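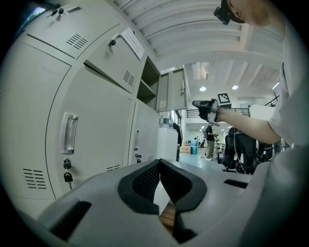 Welcome to week 4 of Shared Storage, my favorite week of the course! Lockers look dull until you start asking who uses them and how. Take the gray metal bank with one door swung open: you get a shelf, a set of vent slots and a lock with its key still in it, and already there are good questions. How far does the door reach into the walkway? Who holds the spare key? In the Munwood reading, an office of 356 people shared 50 lockers, and the trouble came almost entirely from keys — lost, swapped, taken home.

Terms for today
Day locker: cleared every evening.
Assigned locker: one person, one key, a name on a list.
Dwell time: how long a thing stays put after its owner stops needing it.

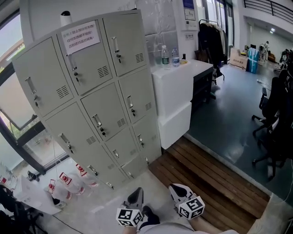
Dwell time is where it gets fun. The Bensaid handout gives a simple test: open a locker, pick up each item and ask when it was last used. Coats do well. Chargers and old mugs do terribly!

Before next class, spend 20 minutes with a locker or cupboard you share and sketch its contents shelf by shelf. Note the door swing too, with arrows. Read the Asmont chapter on vents and damp coats — short, and really good on smells. Aris plan sheets are in the tray by the door.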